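Chore robotics

Chore robotics is the branch of robotics concerned with everyday work in homes and small workshops: tidying, sorting, folding, wiping, loading and putting away. It overlaps with service robotics and with light industrial automation, but it is usually treated as a field of its own, because the objects it deals with are mixed, soft, small and rarely in the same spot twice. The question that drives it is easy to ask and wonderfully hard to answer – can a machine do the chores yet? The usual reply among researchers is that machines can do many parts of many chores, and very few chores from start to finish.

Background

The first household machines to sell widely did one job in one way. A washing machine washes but does not load itself, and a floor robot vacuums but leaves the socks where they are. Work on general chores began in earnest when cheap cameras and learned control methods let a single arm try many tasks. Early systems such as the Jarkov arm were programmed by hand for each object. The Jarkov could set a table with plates it knew, and a new set of plates meant a new round of programming.

Later systems learn from people. A person performs the task, often holding a gripper like the one the robot will use, and the recorded movements and video become training material. The Myklebust collection, one of the better known in the field, holds 2,000 recorded tidying sessions from homes and repair shops, each lasting up to 30 minutes. Its editor, Sigrun Fjeld, asked that the rooms be left as they were found, and the variety that came out of this is a large part of the collection's charm!

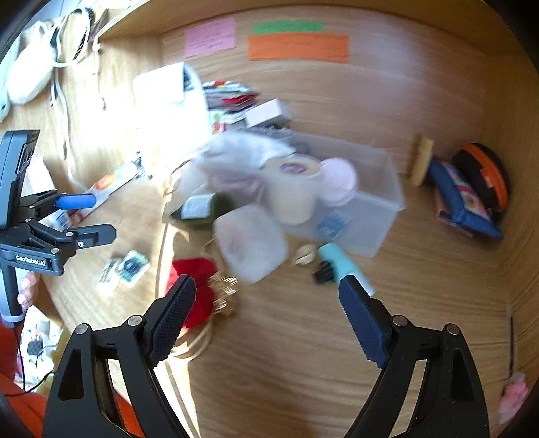 Sorting a cluttered table is among the most studied chores, and one of the most exciting, as it brings nearly every open problem together in a small space. The machine has to find each object, decide what sort of thing it is, choose a grip and pick a place for it. Rigid items with flat sides are the friendliest. Trouble starts where things overlap or bend: loose white cables hanging down onto a tabletop, a crumpled piece of red fabric with shiny gold tinsel beside it, or a clear storage box in which a cylindrical roll, a round lid and something fluffy share the space. Clear plastic is a classic difficulty, as depth sensors tend to see through it or lose it in reflections. Very small objects are another, and a binder clip asks for a finer pinch than a pouch does.

Soft goods

Cloth has long been the great challenge. A towel has no fixed shape, so the machine must first work out what it is holding. Two-handed systems do better than one-handed ones, and the Udis folding station folded 82 towels out of a hundred in its published trial. Fitted sheets remain mostly unsolved, as they do in many human households.

Shop-floor chores

Small workshops offer a middle ground between home and factory. Benches are messy, but the range of parts is limited and someone is usually nearby to help. Nawal Ouazzani's study of bench clearing used 452 hand tools and fasteners and found that the machine placed familiar tools reliably, while most failures came from parts that had rolled against one another. Sweeping up and restocking bins are now fairly dependable in shops with fixed shelving.

Measuring progress

Results are hard to compare, and a robot that shines in one kitchen may stall in the next. The Stester protocol tries to fix this by having every machine attempt the same chores in rooms it has never seen, with no help allowed after the start. Scores are given for each finished chore, and a half-cleared table earns nothing. Supporters like its strictness. Critics would prefer partial credit, arguing that a machine that puts away most of the clutter has already saved somebody an evening's work.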